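Features > Home > Small Storage

The box with too many rooms

Roya Sadeghi bought her first divided tray at a house clearance in September, for the price of a sandwich. It had held buttons. She now sells new ones under the name Funero, from a workshop she shares with her cousin Davoud Najafi, and last year the pair sent out 2,000 of them.

Most go to people who sew, fish or mend watches. Some go to people who only want the kitchen drawer to shut. "They write and ask what it's for," says Sadeghi. "I tell them to tip out a pocket and start there."

Najafi does the cutting. The thin partitions are slotted into each other and then into the walls, and he leaves them unglued so that a broken one can be changed. A plain tray takes him 2 hours. The larger Kermani pattern, with a deeper rim, takes most of a day and costs 80 pounds.

Buyers tend to fill the small cells first and then run out of patience. Zohreh Hosseinzadeh, who repairs costume jewellery, did it the other way round. She put her pliers in the biggest space and let the beads find their places after that - it took her an evening.

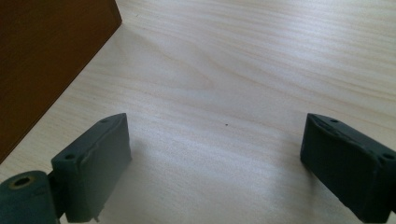
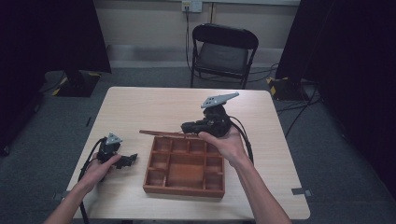 A good layout starts with the largest thing you own. Scissors, a tape measure or a reel of thread will decide where the rest can go. In a tray with one large compartment towards the middle and small ones along the outer edges, the bulky items sit together and the little ones stay within reach on every side. The low walls help too, as fingers can get at a pin or a washer without tipping anything over. Sadeghi lines hers with felt, but only the cells that hold needles.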